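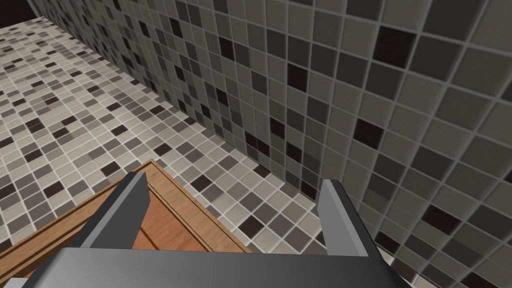
The jokes land before the subtitles do, a viewer wrote under our February notes, and by the time the line comes up everyone on screen is already laughing and the reader is left to catch up. The same comment asked if we time to the audio or to the picture. Fair question. The answer was "both, depending on who did the episode," and that is the problem I spent today on.

Notebook, Brornham subtitle room, 20/06/2026

Job: go through the whole first season of Presanari and find out where the timing goes wrong. Pimberg wants the season back up with cleaned files, and we get one pass at it before the second season work starts to pile up.

Starting point. The season file, all episodes joined, has 3,636 subtitle events. That includes spoken lines, the on-screen captions the editors put in (the big colored ones), and our own notes for wordplay. Laizer can't tell these apart unless the style name is set, and in the early episodes the style name was mostly left on default. So the first hour went on sorting styles and nothing else. I did it by position: anything at the top is a caption, anything at the bottom is speech, anything in the corner is a note. It mostly works. It fails in the cooking episode, where speech was moved up to keep clear of the score bar, and I did that one by hand.

Once the styles were right I ran the check for early and late lines. Laizer flagged 179. I expected more, given the complaints. I watched every flagged line with sound, then without, and wrote down what kind of trouble it was.

What I found, in no strict order:

Late speech lines in group talk. When everyone shouts at the same time, whoever did the timing waited for the first clear word. The viewer hears the noise, sees nothing, and then gets three lines stacked at once. The betting-style rounds and the whisper relay are the worst for this.

Early lines on punchlines. The opposite of what the comment said, and I think it spoils more jokes. In the blindfold round the guesser says a wrong word, pauses, and then corrects himself into something even more wrong. Our line has both halves in it from the start. The pause is the joke and we gave it away. These need to be split in two, with the second half held until he says it.

Captions that stay after the cut. The editors' caption vanishes with the shot and ours hangs over the next one. Easy to fix, just dull. Snap to the cut.

Notes nobody could read. Some wordplay notes are long and last as long as the line they belong to, so a note of two full rows is up for the time it takes to say "what?" This is where most of the complaints about speed come from, I think, even when people say it's the dialogue.

On the notes: I set a floor of 2,000 milliseconds for any note, whatever the line under it does, and tried that on the word-chain episode. Much better for short notes. For the long ones it still isn't enough, and stretching them more means they sit over the next exchange and people read the note instead of the show. So the long ones have to be cut down. Took the note about the two readings of the team name from two rows to one and lost nothing anyone would miss. The one about the old commercial jingle I couldn't shorten without making it pointless. Removed it. The reaction on their faces tells you it's a jingle everyone knows, and that's enough for the scene.

Side test after lunch. I wanted to know if we should follow sound or picture as the main rule, so I took 30 flagged speech lines and timed each of them twice. Version A starts on the first sound of the speaker. Version B starts on the nearest cut if there is one close by, and on the sound if there isn't. Watched A straight through, took a break, watched B.

B looks tidier. Lines come in with the shot and nothing flickers. But in the fast rounds it pulls some answers forward to the cut, and the cut in this show very often goes to the person before they open their mouth. The editors do it on purpose – they want you to sit there and look at the face of someone who clearly has no answer. With B the answer is already at the bottom of the screen. With A you get the face, then the answer, as intended.

For the talk at the table, the van rides, and the opening greeting, B is fine and I prefer it. Nothing in those parts hangs on the exact moment.

Decision for now: A in game rounds and in any scene with a reveal, B elsewhere. I know a mixed rule is more work to check. I went back and forth on this and I don't see a single rule that does both jobs. If you pick up an episode, mark the start and end of each game round with a comment event in Laizer so the next person knows which rule applies.

Practical trouble with Laizer, written down so I don't lose another half hour to it:

The snap-to-cut command works on everything selected, including hidden styles. If you have hidden the notes and select all, the notes move too and you will not see it happen. Filter first, then select. I ruined the notes in the ferry episode this way and had to go back to the saved copy.

Undo does not cross a save. Known, but I forgot.

The overlap check counts a caption over speech as an error. It isn't one for us, the show always has captions over speech. Turn it off for that pair of styles or the list gets so long you stop reading it.

Scene detection misses the cuts in the split-screen parts. The picture changes in one half only and it doesn't register. All the split-screen rounds in the second half of the season need to be checked by eye.

Next, wording. It isn't what I sat down to do, but going through the flagged lines I kept running into the same few things and we should agree on them before the files go back to Pimberg.

The penalty game. It is called "the penalty," "the punishment" and "the forfeit" in different episodes, and once two of these appear in one scene. I'd go with "penalty." It's the shortest, and it fits in the caption when they stamp it across somebody's face.

The shout when somebody wins. We wrote it out by sound in the first episodes and translated it later. I prefer it translated the first time in each episode and then left alone. The shout itself is loud enough. People don't need a subtitle for it the ninth time.

The host's joke title for himself. It changes each episode and it is supposed to. Someone had evened it out into one version, which kills the running gag. Put back the changing titles in the first three episodes. The rest still to do. The originals are in the February folder, in the rough translation.

Laughing. We do not subtitle laughing. There were a few "(laughs)" left in the first two episodes, taken over from the hearing-impaired file. Those belong in that file and stay there. Deleted from ours.

Swearing beeped out by the channel: keep the beep as a dash and don't guess at the word. There is one guess in the van ride and I'm fairly sure it is wrong anyway, going by the lip movement.

One line I can't solve. In the market episode the youngest mishears the name of a fish as the name of a dance and then starts dancing, and the others pick it up and keep it going for the rest of the episode. It comes back in the penalty and again in the preview for the week after. Our version uses the real names with a note, so the viewer reads an explanation of a joke while the joke is going on. I tried a pair of English words that sound alike and got nowhere in twenty minutes. "Sole" and "soul" is the obvious one but the fish they hold up is flat in one shot and plainly something else in the next, they keep swapping it. Suggestions welcome, write them under this entry. If nothing comes up by the time the episode is due, the note stays, in the short form, and only on the first use.

State of things at the end of the day. Styles sorted in all episodes. All flagged lines looked at. Late group lines fixed up to and including the whisper relay. Caption overhang fixed everywhere except the split-screen rounds. Notes shortened in the word-chain and team-name episodes only. The penalty wording not changed yet, I'd like one more opinion before I run a replace on the whole season.

Saved as a new version, old one kept next to it. Please do not work in the joined file, take the single episodes. The joined file is for the checks only and I'll rebuild it when they are done.

Two things to send to Pimberg. First, the video we have of the ferry episode starts a little later than the one they stream, so every line in it will be off by the same amount unless they tell us which version goes up. Second, we still haven't received the clean video for the special, the one with the cast from the early rounds coming back. Asked before, will ask again with the delivery.

I replied to the comment from February, with the short version of the sound-and-picture test, and said the new files are coming. I gave no day.

To pick up next time: ferry notes, split-screen cuts, the fish.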